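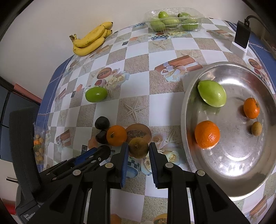

Success rates and what they leave out

I spent most of December trying to get the Farel policy to sort fruit onto a tray, and I'm less convinced by it than I was in November. The headline figure from Jullach is very good. Then you read how a success is scored: the fruit has to leave the table. Where it ends up doesn't come into it, and neither does the state of the fruit.

So I wrote my own scoring script. It took an evening, and it was the most useful code I wrote all month. It checks that the fruit is on the tray five seconds after release, and it marks a grasp as failed if the fingers closed more than once. Out of 3,000 rollouts in simulation, 721 that the stock scorer had passed came back as failures under mine. Most of them were round things let go a little too early.

Kiwis bother me most. The perception side (we run Foneck for segmentation) will happily merge a brown kiwi with whatever brown is printed on the cloth under it, and the mask then comes out too wide. The planner trusts the mask, opens wide, and comes down in the wrong spot. Everyone's fix seems to be more data. Maybe. I'd like to see somebody try a depth check first, which costs almost nothing.

I also tried the Bright planner as a drop-in replacement. It isn't one. The config loader ignores units without a warning, and I lost an afternoon to a finger width read as meters. There's a flag for strict parsing, off by default, for reasons the docs don't go into.

The scorer needs cleaning up before I share it. The threshold for "on the tray" is still hard-coded, and I don't trust it near the rim.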